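Short and then shorter

Half six in the evening, upstairs at the Tolwood library, and the heating has gone off on its timer. Coats on. Hryhorii Harasym is reading a story about a man who buries his brother's boots. It takes him under a minute and a half. Then he sits down, and the next person gets up, and she's got one about a wasp.

Very short stories. Flash, if you like the word. Harasym hates it, says it sounds like something you'd get arrested for. He calls them smalls. The magazine he edits, Itska, prints nothing over 237 words and has done since its first issue. Why 237? Because that was the length of the first story he accepted and he wanted to be able to say it fitted.

I'd gone along expecting to stay for one drink. Stayed until they put the chairs away.

A lot of what gets sent to Itska is family. Grandmothers mostly. Dead ones, wicked ones, a grandmother who ran off with the driver of a mobile bank. Fathers come next, and they're usually silent, or in a shed. Harasym has a pile for these which he calls the relatives, and it's the tallest pile in his flat by some way. He isn't sneering. His own first story was about an uncle who sold the same horse twice. It's still the one people ask for.

But there's a trick to it and he's grumpy about how few writers see it. You have to leave most of the family out. The story arrives with a mother, a stepmother, two cousins and the dog, and by the last line they've all had a turn and none of them has done anything. He sends these back with one question on a slip of paper. Who's in the kitchen? Meaning, who is left when you send everyone else outside.

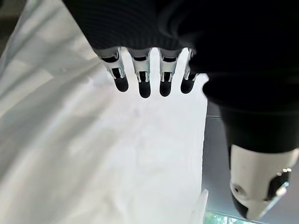 Black fingertips over white.

Nicanor Orellana got the kitchen slip four times. Same story each time, different draft. It was about his grandfather's bad teeth and it started out at just over two thousand words, which is a normal story, a perfectly decent normal story, and he could have sent it to anyone. He sent it to Itska because he'd heard them read a few out on local radio and couldn't get the one about the ferry out of his head.

So he cut. Took out the war. Took out the wedding, which hurt, as the wedding had a good joke in it. Took out the grandfather's name. What he had in the end was an old man eating a pear at a window while somebody waits for him to finish. 200 words, near enough to the line that he checked it by hand with a pencil. Harasym printed it the following January and put it on the back cover, where the advert should have been.

I've read it a lot of times now. The war's in there. I don't know how. Something about the way the pear gets cut.

Is it harder than writing long? Everyone asks that and everyone at Tolwood groans when you do. Different muscles, says Orellana, then changes his mind and says no, same muscles, smaller room. He's writing a novel as well. It's going badly. He blames Itska for it, since he now gets to the bottom of a page and can't see what the next one's for.

The money. There isn't any. Itska pays in copies and a dinner once a year at a place called Vermeulen, down by the canal, where they push the tables together and the starter is always soup. Thirteen people came to the first dinner. Harasym still has the bill, it's his bookmark. Printing gets paid for by the workshops and by a man in Bulau who buys a stack of every issue and has never said what he does with them. They've asked. He sends back a postcard with a tick on it.

Workshops are a Tolwood thing too, mornings, same cold room. Bautista Núñez runs them. He's brisk. You write for ten minutes, you read it out, you cross out the first sentence, you read it again. Nearly always better. Then he has you cross out the last one, and that's where people get upset. There was a woman the morning I went who put her hand flat over hers and wouldn't. She'd got her father to say sorry in it. Núñez left her alone, moved on to the next chair. Later she crossed it out herself, when she thought he was looking at the other side of the room.

He has rules, written up on a sheet that's gone soft at the corners. No dreams. No weather unless someone gets wet. Nobody to die in the last line, they can die in the first one and welcome. And a title has to do some lifting. "The Visit" does none. "Mrs Pym Is Sent the Wrong Leg" has done half your work before you've picked the pen up. (Not a real submission, he says. Then he says it was, and that they turned it down, and that he's regreted it ever since.)

What I wasn't ready for was the reading aloud. On the page a small is over before you've settled. In the room it's got a silence after it, and the silence is part of the length. The wasp story, the one from the top of this piece, ends with a child holding a jar. That's all. And then a long gap with just the pipes ticking, and you find you're doing the rest of it yourself, the lid, the garden, what the mother says.
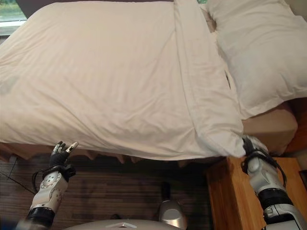
Pilar Echeverría thinks I'm being soft on them. Most of these stories aren't finished, she wrote back when I sent her a draft of this, they just stop and look meaningful. A jar. A pear. She wants to know what happened to the wasp. She likes a plot, she says, and if a writer has only got 237 words then that's plenty for a plot, jokes manage it in thirty. She's read every issue, mind you. She was cross about the pear one for a week.

I passed that on to Harasym. He wants to print it.

Next issue's nearly full. There's a new name in it, Nicanor Bustos, with a story about two sisters sharing a coat, and it's funny, which is rarer than you'd think in the pile. Funny all the way down and then not. Bustos has never been to a reading and wont come to this one either, so Núñez is going to do it for him. He's been practising the younger sister's voice. It needs work.

They're also trying something longer, a one-off. Five stories by five writers, every one set in the same house on the same night, none of them allowed to see the others. Harasym has read them all and says two of the writers have burnt the house down and another has sold it. He's not going to fix that. He's still deciding on the order – fire first, he thinks, or possibly the sale.

Readings are upstairs at the library, half six, use the side door. Bring a jumper. If you want to read, put your name on the list by the kettle and keep it under the limit. Núñez does count.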